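Forums > Workshop Builds > Grippers and Arms

kirkener
Jun 29, 2019
Fourth set of orange pads on the hand-held grippers. Ridges grip the cabinet handle fine, but the wide gap makes small stuff awkward. Thinking of narrowing it.

Lindiwe P
Don't. You need that gap for the door. Change the pads instead.

bikik
Disagree. Narrow it and keep a wide pair spare.

kirkener
Cabinet setup at the shared shop: 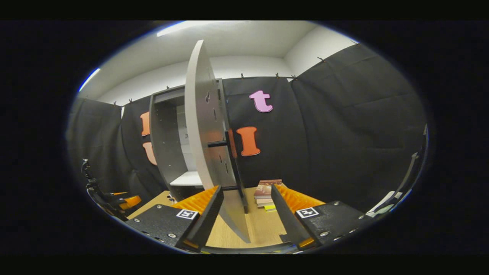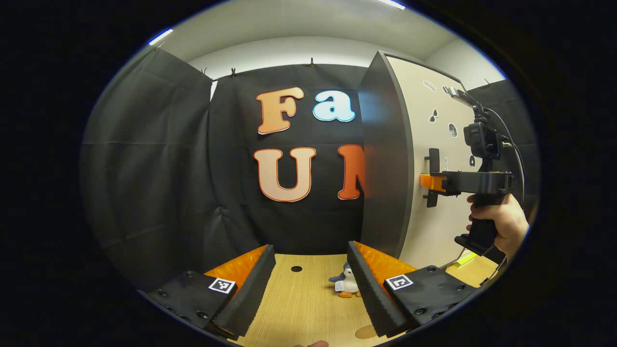

I'd sooner not reprint the plates, they take all night. Might try a softer pad first, Lindiwe.

bikik
Your filament.

4 replies | 789 views | Share

Unread Rules Search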